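**Brown paper under a market stall: worth it?**

**gerkine_jam** — I do the Clernport winter market in December and I'm sick of scrubbing tablecloths.
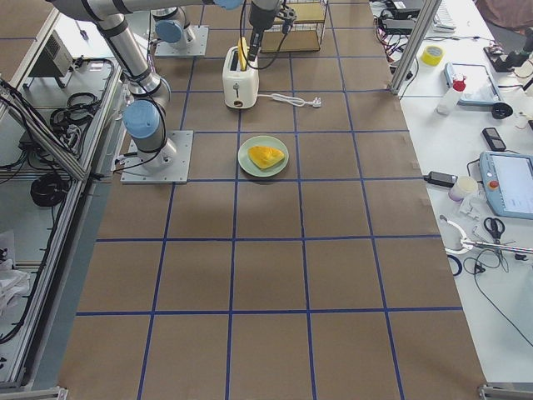

I've been looking at kraft paper on a 200 m roll for £38. Has anyone used it for a whole season?

**saltmarsh** — Three years now. Tape it on the underside and change it every morning. Cheap and looks tidy.

**Fagerlund** — Wouldn't bother. One spilt coffee and it wrinkles. Oilcloth costs more but you wipe it down and go home.

**saltmarsh** — Oilcloth cracks where you fold it. Mine lasted one winter.

**Fagerlund** — Roll it, don't fold it.

**zasau_bakes** — Depends what you sell. Jars sweat in the cold and leave rings on paper. For bread it's fine. Get the heavier weight — the thin stuff tears at the corners.

**gerkine_jam** — It's jars, mostly chutney. Are the rings bad?

**zasau_bakes** — By lunchtime, yes. I'd put a board under them.

**Fagerlund** — Or oilcloth.

**gerkine_jam** — I'll get one roll and try it. Setup is 7 am, so anything quick suits me.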